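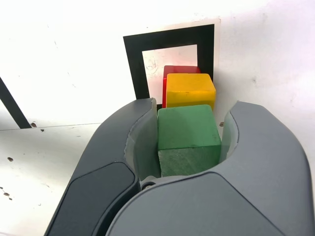
*Green cube in the fingers, yellow and red waiting behind it. Photo: Noura Abu Hammour*

So we've had the two new sets of finger pads for a while now, and I promised everybody at the last get-together that I'd write up how the trial is going before the parts order closes. Well, I finally sat down to do it (with a large coffee and Noura's notebook, which has far better handwriting in it than mine does).

Quick recap for anyone who missed it. Catriona Gunn wanted to know if the softer pads were worth paying for. Our old ones are hard and cheap and they last forever, but they do let go of painted wood at the worst times. The Gunn pads -- yes, Catriona makes them herself, so yes, she gets teased about it -- are softer and have a bit of stick to them. Stolline sells a set that falls somewhere in between. We ran both on the same arm with the same three wooden cubes and the same little program, which goes down, closes, lifts, moves over and lets go.

I did 55 picks with each set, so that's 110 minus the one I ruined by leaning on the pause button, 109 in all. Rory Farquharson called out the results and Noura wrote them down. The Stolline pads dropped the cube 4 times. The Gunn pads didn't drop it once, which had Catriona grinning all evening, but they had a different problem! They didn't always want to let go. The fingers would open and the cube would hang on to one side for a moment, then land crooked. If you're stacking, a crooked cube is nearly as bad as a dropped one.

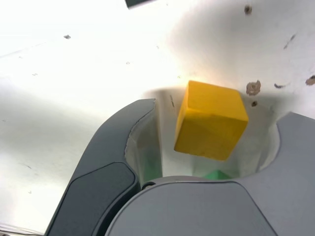
**Toltbridge Robot Club -- Gripper Bench**

The thing I keep going back and forth on is tilt. When a cube gets picked up at an angle, the controller has no idea. It knows how far the fingers closed and that's all it knows, so a cube sitting square and a cube sitting on its corner can look pretty much the same to it. I'd like to put the wrist camera to work on this. Evander Carnegie has a bit of code from his Gultulstead days that finds the edges of a block and guesses how far it's turned, and he thinks he can get it talking to our controller without too much bad language. We'll see. It worked on his laptop, but so does everything of Evander's.

We also fooled around with closing force. I started at 70 percent because that's where the old pads liked to be, and it's too much for the Gunn ones. They squash, and then the cube shifts as they settle. Dropping it down a little at a time helped a lot with the sticking too. I haven't found the best number yet, so if you take a turn on the bench, please write down what you used! Noura's notebook lives in the top drawer with the hex keys.

One more small thing. Lighting matters way more than I expected. With all the lamps on, a white table gets so bright that Evander's edge finder loses the top of the yellow cube completely. Hollis Ferreira is going to bring in a dimmer, and we'll run the camera part again once it's wired up.
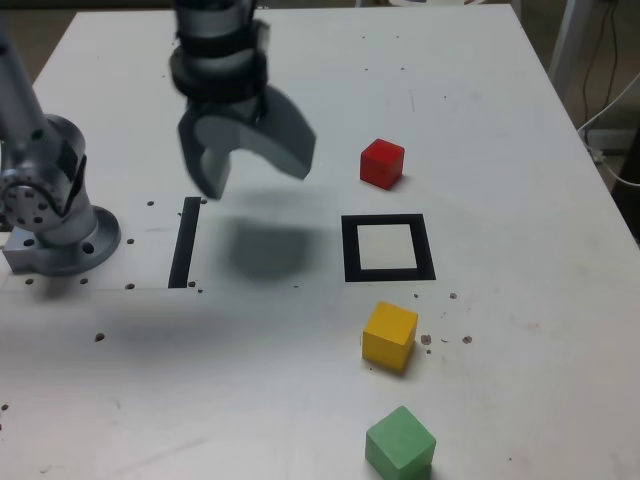 **Can I try the new pads on my own gripper?**
Ask Catriona first, and if your fingers take the same two screws as ours she'll lend you a set for a couple of weeks. Please bring them back clean.

For the order, I'm leaning toward one set of each and making up our minds later in October, after the camera runs. If you feel strongly about it one way or the other, come find me at the bench, or leave a note in the notebook under my last page of results. And if anyone has a box of plain unpainted blocks they don't need -- any size up to what the fingers can open to -- I'd love to borrow them. I have a hunch the paint is doing half the sticking, and bare wood would be a quick way to check.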